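Water shutoff hits Mernosley's east side Wednesday

Posted 7:15 a.m.

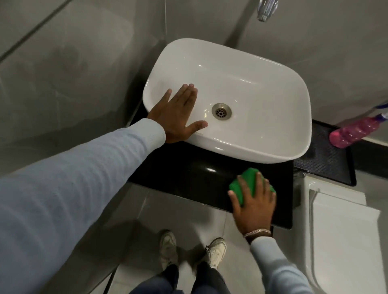 Crews will shut the main under Dilwood Avenue from 9 a.m. to 4 p.m. Wednesday. No water for 2456 homes and businesses east of the rail line. Low pressure possible across the rest of town.

The pipe is 40 years old and has leaked twice since January, said Florian Chauvin, the town's water supervisor. A 40-foot section is coming out. Poulain, the contractor, did the same job on the north end last fall.

"Fill some jugs the night before," Chauvin said. "And turn off the ice maker, people always forget the ice maker."

Dilwood closed to thru traffic all day – detour signs go up at 6. Buses will skip the 4 stops between the library and the feed store.

Thierry Arnaud, who runs a barbershop on the block, said he got his notice Monday and had to move a full day of apointments. He wanted more warning. The town says letters were mailed last week.

Tap water may run cloudy once service is back. Run the cold tap until its clear. Questions – call the water office, open til 5.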